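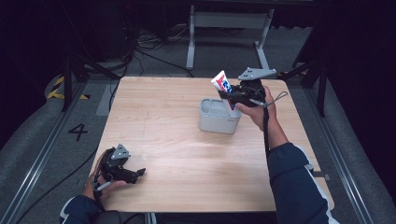
Toothpaste tube going into the caddy, with a hand-held gripper in each hand.

Bench Tips for the Gripper Project
Tagle Student Robotics Club, workshop pages
Posted by Urs Pfister, May 28, 2020

These are the notes we hand to new members before their first turn at the table. Most of them apply to anyone doing careful work with hand tools on a small surface. The project itself is called Fidus. Students use the grippers to do everyday household jobs, and the recordings go to the programming group.

Setting up the table

Wipe the tabletop with a barely damp cloth and dry it with a clean towel. Skip furniture polish and anything with wax in it. Small plastic items slide on a waxed surface when you try to pick them up, and it takes several cleanings to get the wax off again. We made that mistake in February.

Check that the table doesn't rock. On carpet, press down on each corner in turn and move the table a little if one gives. Folded cardboard under a foot works for a day, but it packs down, so use a furniture pad if the table is staying put.

Look for glare before you start. If an overhead light shows up as a bright spot on the wood where you'll be working, turn the table a few degrees or switch to another light.

Cables

Let gripper cables hang in a loose loop at the wrist. Pulled tight, they tug on the connector every time you turn your hand. Reach to the far corners of the table with both hands before recording and see whether anything catches. Long sleeves are fine if the cuffs fit close. Push loose ones up or put an elastic band over them.

Floor cables should run behind the table where people don't walk. Hook and loop ties are better than zip ties for anything you'll move again. We buy them in packs of 200 and still run short.

Handling a toothpaste tube

Pick up the tube by the body, a little above the middle. Grip it at the cap and the rest swings around. Point the cap down, bring it over the compartment you want, and tip the tube upright as you lower it. Stop closing the jaws as soon as the tube is held. A full tube will bulge and a nearly empty one folds over, so choose one that's about half used and keep the cap screwed on.

If the caddy slides, put a square of rubber shelf liner under it. Cut the liner smaller than the base. Use your free gripper to steady the caddy only if the task sheet says so; otherwise rest it near your own edge of the table with the jaws open.

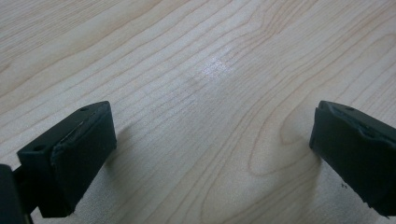

Clean the fingers at the start of every session. A soft toothbrush gets into seams and small recesses better than a cloth. Follow with a cloth and a little rubbing alcohol, then let everything air dry before you close the jaws on anything. Pick off lint with tweezers. Don't trim rough edges with a knife while the finger is mounted. Take it off, clamp it, and use fine sandpaper on a flat block, a few strokes at a time.

Toothpaste that gets on a finger should come off right away. It dries hard and leaves a slick patch. Plain water is enough if you're quick.

Screws on the mounting plates work loose with use. Check them by hand at the start and go over them with the hex key after every 9 sessions. Snug is enough.

Keeping the log

Write the run number down before the run, and write down bad runs too. The toothpaste task stands at 453 runs in the log, and 134 of those are marked as drops or misses. The programming group has asked for both kinds, so don't erase anything. If you bumped the table or stopped partway, say that in the notes column.

We keep the log on paper in an Ultel binder and type it up at the end of the week. Use pencil. Pen smears when your hands are damp from cleaning.

Packing up

Unplug at the connector and never by pulling the wire. Coil cables in wide loops. Lay the grippers in the Trestideck case with the jaws open and the fingers facing in. Rinse the caddy, stand it upside down on a towel, and leave the tubes in the bin on the second shelf with their caps on.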